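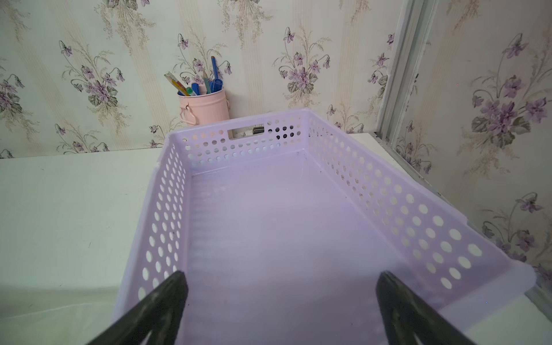
Page last changed: Thursday, 16:40

Speaker notes, Mairéad Tierney, Livbridge camera evening
Exposure and white balance on small-sensor cameras

Slide 1. Give the two bodies used for the tests: the Otusix compact and the older Duvham. Same lens setting on both, raw and JPEG saved together. Say now that the JPEGs are where they differ most.

Slide 2. Metering. Matrix mode averages the whole picture and aims for a mid grey. Large pale areas therefore come out dull. Add up to 2 stops of compensation, then check the histogram. Do not trust the rear screen in a bright room.
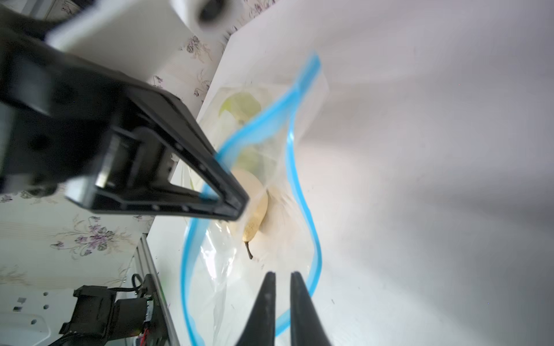
Slide 3. Clear materials. The meter reads what lies behind them as well as the highlights on top, and the two rarely agree. A transparent plastic bag close to something large and black, as in the picture, is a fair test: expose for the bag and the black parts lose detail, expose for the black and the highlights on the bag may clip. Bracket 3 shots, one stop apart, and pick later. Mention the Sfakianakis chart for anyone who wants to measure range properly.

Slide 4. White balance. Auto drifts between shots when the main colour changes. Set it by hand from a grey card at the start
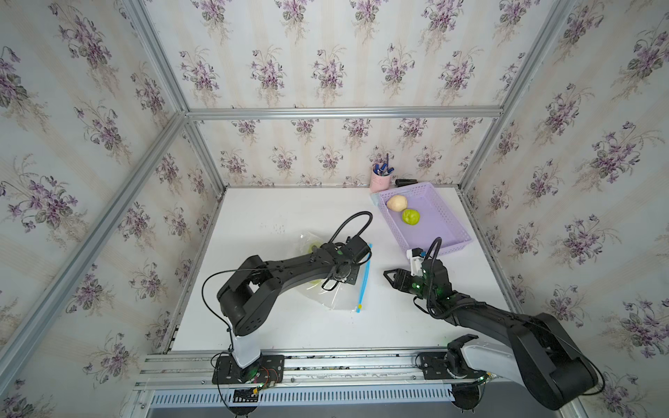
and again whenever the lamps are moved. The Duvham keeps 2 custom settings, the Otusix keeps 9. Both lose them on a full reset, so write the values down.

Slide 5. Noise. Raise ISO before letting the shutter drop too low for a moving subject. Grain can be reduced afterwards. 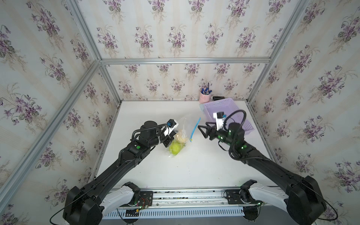 Blur from movement mostly cannot. Show the crops at full size and leave them up for questions. Handout has the menu paths for both cameras.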